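Minutes of the Games Evening Group, Boateng House Social Club
October 2026
Place: the small meeting room, ground floor

Present: five members of the group and one guest from the Bulley Street club. Apologies were received from two members.

1. Minutes of the last meeting
The minutes were read and accepted with one correction. In item 4 the price of the new card boxes should be without delivery.

2. Money
The group has 231 pounds in the account. From this we must still pay the hall for the spring tournament, 80 pounds. The meeting agreed to pay it before the end of the month. The request to Skalteo for support was sent, but an answer did not arrive yet.

3. Poker equipment
There was a long discussion on this point. At present the chips are kept in different places, and at the last two evenings the game started late because the colours had to be sorted first. It was agreed that each set stays in its own case, and that the cards go back in the case together with the chips. The member who opens the case is also the one who closes it.

The round mat was also discussed. Two members find it too small when more than four people play. The others like it, as the red and black parts make it easy to see where each player has his place. We keep the mat for the small table and will look for a larger one -- cloth if possible -- for the big table.

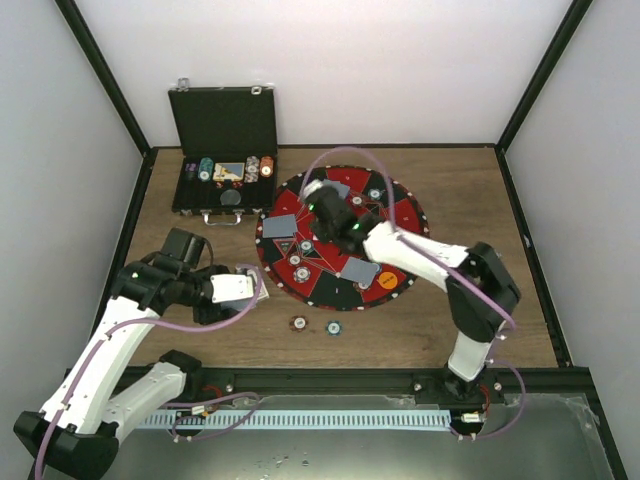 Item 3: the chip case and the round mat, with cards and chips laid out.

It was asked if we should buy a set of 1,000 chips from Hendetti. The meeting thinks this is too much for our number of players. Decision: no purchase now. We will speak about it again in March.

The guest told us that at Bulley Street the chips are washed with warm water and a little soap two times in a year. We will try this with one colour first.

4. Beginners
There are 14 names on the list for the beginners' evening. We can take them all if we use both rooms. The rules sheet is too long and will be shortened to one page. No money is played for at these evenings -- this must be written clearly on the notice.

5. Other matters
The lamp over the big table makes a noise. It will be reported to the house.
A member asked for tea as well as coffee in the break. Agreed.

Actions
Pay the hall: cash keeper
Ask for prices of a larger mat: secretary
Shorten the rules sheet: the two beginners' hosts
Report the lamp: secretary

The date of the next meeting will be put on the board.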